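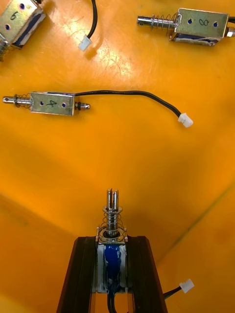 Section 4. Installing the solenoid kit in the Ellow cabinet lock

This section covers fitting the push-pull solenoid, connecting it to the control board, and testing the lock before the door goes back on. It applies to Ellow cabinets with a steel or wood door. For glass doors, see Section 6.

Allow about 2 hours for a first installation. You will need a small cross-head screwdriver, a wire stripper, a multimeter, and the screws supplied in the kit.

CAUTION: Unplug the power supply from the wall before you open the lock housing. Turning the cabinet off at the keypad does not cut power to the board.

4.1 Removing the old latch

1. Open the cabinet door fully and empty the top shelf.
2. Remove the two screws that hold the housing cover. Keep them, as the kit does not include replacements.
3. Slide the cover toward the hinge side and lift it off.
4. Unclip the latch bar. On older cabinets the clip can be stiff. Press it from below with the flat of the screwdriver and do not pull on the bar.
5. Wipe any old grease out of the channel with a dry cloth.

Note: If the channel is bent or the latch bar has worn a groove in it, stop and order a new channel. A new solenoid will stick in a damaged channel just as the old latch did.

4.2 Fitting the solenoid

1. Check that the spring is seated on the plunger. Push the plunger in with your thumb and let go. It should return without catching.
2. Set the solenoid in the housing with the plunger facing the strike plate.
3. Start both mounting screws by hand before tightening either one.
4. Tighten the screws evenly until the body no longer moves. Over-tightening can pull the body out of line and slow the plunger.
5. Move the plunger in and out again. If it drags, loosen the screws, shift the body slightly, and repeat.

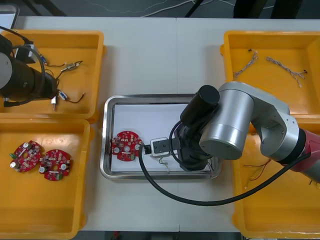
4.3 Wiring

1. Route the solenoid leads through the rubber grommet at the back of the housing.
2. Push the plug into the socket marked LOCK on the board until it clicks. The plug fits one way only.
3. Leave a little slack behind the grommet so the leads are not pulled tight when the door swings.
4. Fasten the leads to the inside of the housing with the cable tie. Trim the end.

CAUTION: Do not extend the leads with twisted wire and tape. If they are too short, use the Hultetia extension lead from the parts list.

If you are replacing a lock on a cabinet with a door sensor, connect the sensor last. The board checks for the solenoid first and will show a fault light if it finds only the sensor.

4.4 Testing

1. Plug in the power supply. The light on the board should turn green.
2. With the door still open, enter your code. The plunger should pull in and release when the keypad beeps.
3. Repeat the test several times. A faint click is normal - a buzz is not.
4. Close the door and test again.

If the solenoid buzzes or feels hot to the touch, unplug the power supply and let it cool. Then check that the plunger can travel its full length. A strike plate set too close is the usual cause.

If nothing happens at all, check the LOCK plug first, then use the multimeter to test for voltage at the socket while a second person enters the code.

4.5 After installation

Refit the housing cover and write the month of installation on the label inside the door. Check the mounting screws after the first 400 openings and every 2,000 openings after that. The counter is under Menu, Service, Lock.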